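Emness 5 Utility Shelving and Work Table Set

Supplied by Dirum. Page revised 2023-06-11.

Overview

The Emness 5 is a white metal shelving unit paired with a rectangular work table. It is intended for offices, copy rooms, hobby rooms and small stock areas where goods are sorted at table height and stored directly behind. The shelving and the table are sold as a set or separately. Baskets, trays and other organisers are not included with either item.

Shelving unit

The uprights are perforated along their full height, so shelf positions can be changed without drilling. Each shelf is carried on clips that engage the perforations from the inside face. Two people are recommended for moving a shelf once the unit is standing. Shelves should be emptied first.

Finish: white powder coat, satin
Material: cold-rolled steel
Shelf adjustment: clip and slot, tool-free
Feet: screw levellers, 10 mm travel
Wall fixing: 2 brackets supplied, fixings to suit wall by installer

The wall brackets must be fitted wherever the unit is used at full height. Bracket positions are marked on the rear uprights. In plasterboard walls, fix to a stud. The levellers are adjusted from below with an open-ended spanner (not supplied) and should be set before the brackets are tightened - adjusting them afterwards puts a twist in the frame.

Work table

The top is white with a grey marble pattern. The pattern is printed under a clear wear layer and runs the length of the top, so adjoining tables will not match at the join. Edges are sealed on all sides. The surface tolerates ordinary household cleaners and brief contact with solvent-based marker cleaner. It is not a cutting surface and is not rated for hot cookware.

Recommended clearance between the table and the shelving is the depth of one person bending to a lower shelf. Where both positions are used at once, allow more. Power and data leads can be dropped over either the near or the side edge; no grommet is provided in the top, and drilling one voids the surface warranty.
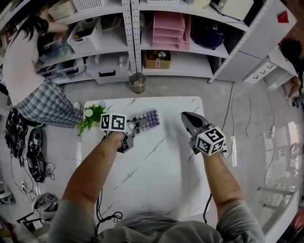

Work table with shelving behind. Baskets and tiered letter tray on the upper shelves, carton on a lower shelf.

Loading and arrangement

Heavy goods go on the lowest shelves. Cartons should sit fully within the shelf edge and be stacked no more than 3 high. Upper shelves are suited to light plastic baskets and paper trays. Perforated baskets are preferred to solid bins above shoulder height, as the contents can be checked without lifting the basket down.

Sloping tiered trays should be placed with the low side facing out. Rounded or soft items such as bags are best kept beside a rigid organiser so that they do not roll forward. Items placed at the very top of the unit are outside the rated load and should be limited to empty or near-empty baskets.

Small panels, keypads and similar flat parts can be worked on directly on the table. A non-slip mat (Nurko NM range) is available for parts that tend to slide. Potted or artificial plants may be kept at a far corner of the table; use a saucer under live plants, and wipe up standing water the same day.

Assembly

Allow one hour for the shelving and 10 minutes for the table. The shelving is built lying on its side and raised by two people. Instructions are packed with the clips in the flat carton marked 2. Check the clip count before starting. Replacement clips are held in stock and are sent at no charge within the warranty period.

Compatibility

Shelves and clips from the earlier Georgiev series fit the Emness 5 uprights. Georgiev wall brackets do not; the hole spacing was changed in April and the older bracket will sit proud of the wall.

Care

Dust the shelving with a dry cloth. Chips in the powder coat should be touched up promptly in coastal or humid locations. Retighten the table leg bolts after the first month of use and yearly after that.

Warranty

Shelving frame: 5 years
Table top surface: 2 years
Clips and levellers: 3 years

Technical enquiries: Spyros Tzavaras
Spare parts and returns: Áine Ó Briain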